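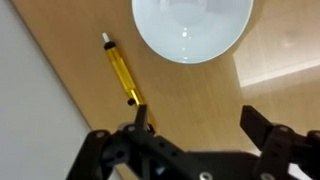 Tabletop with a white bowl and a slender yellow tool.

Triltwood Motors, the used car dealership on the edge of Trollthorpe, today announced that it will stop charging its "vehicle preparation fee" and will print one price on every windscreen from May.

The fee, which stood at £263, was added after a price had been agreed. The dealership's own staff found it hard to say what it paid for.

"I asked three people here what was in it and got three answers," said Katherine Agudelo, who took over as general manager in the spring. "One said valeting, one said paperwork, and one said it had always been there. I wouldn't pay it, so I don't see why a customer should."

Agudelo is wary of making too much of the change. Plenty of dealers have dropped a fee only to put the same sum back on the sticker, and she accepts that buyers will suspect Triltwood of doing the same. The firm will keep its old price lists at the front desk for anyone who wants to compare.

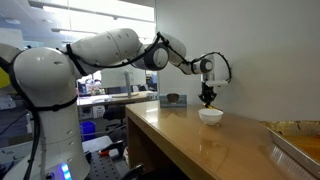

The new price will cover a service, a fresh MOT and 2 keys where the car came in with them. It will not cover paint protection, which Triltwood will still sell to those who ask for it. Sales staff have been told to stop bringing it up.

Gregor Moffat, service manager, was slower to come round. "We've had 'clear pricing' before and it lasted until the next bad month," he said. "I'll believe it when we've had a bad month."

Deisy Quispe, who runs the sales desk, said commission will no longer depend on extras, though the new terms will be looked at again after 200 sales. The dealership makes no claim that its cars will be the cheapest in the area — some will not be.

Customers who have agreed a price but not yet collected their car will not be charged the fee. Those who paid it earlier will not be refunded, a decision Agudelo said "won't please everyone, and I can see why".

Triltwood Motors sells and services used cars and small vans of all makes. Press enquiries should go to Eusebio Villanueva at the Trollthorpe showroom.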